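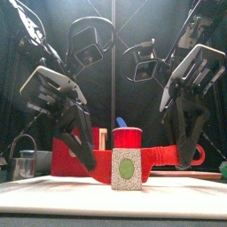
Two arms over the long red handle, with the caddy and cup behind.

Filed under: Robots & Learning > Collecting Demonstrations > FAQ

I get the same handful of questions about my two-arm setup every time I post about it, so I've put the answers in one place. I run the Clemine table (Clemine is the household tasks set, Hilance is the software I record with) and I'll add to this page as more come in!

What counts as one example?

One go at one task, start to finish. I press record, drive both arms through the job, press stop, and type a line saying what I was trying to do. If I type "put the cup by the box" and then move the box instead, the example is no good to anyone, so I write the line first and stick to it.

How many do you need?

For a new task I aim for 800. That sounds like a lot (it is a lot, my shoulders will tell you) but a fair few get thrown out when I watch them back. I started the current batch in September and I'm 17 short as of November 19, 2024.

Why so much stuff on the table?

I want the model to cope with a kitchen where people have left things lying about. So there'll be a kettle in the background, a board, a box or a bowl, whatever's on the shelf. I shuffle things between goes, sometimes just by a few centimetres and sometimes the whole lot.

Do both arms always have a job?

In this set, yes. Long thin things are my favourite for it, as one gripper near each end means the arms have to agree with each other. You drift a bit on one side and you feel it straight away on the other.

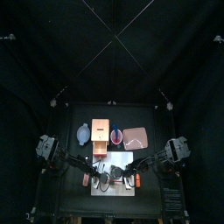 One reader wrote in to ask whether I ought to keep the fumbles as well, as a model that only ever sees tidy grabs won't know what to do after a bad one. I'm with them on that, up to a point. If I miss, go back and get it, I keep the whole thing. If I miss and give up, it goes in a separate folder marked "failed" and stays out of training for now.

Does it matter who's driving?

More than I expected. I'm slow and careful, and after a long run of only me you end up with a model that dithers before every grab. Try to get a second driver in if you can, even for an afternoon.

How long before you take a break?

I stop every 5 examples to check the files have saved. I lost a whole morning to a full disk once and I'm still cross about it.

Can I have the data?

Not yet, sorry! The Bakalis release comes first, then Clemine once I've fixed the labels. The older Herura recordings use a different file layout, so please don't mix the two without converting them.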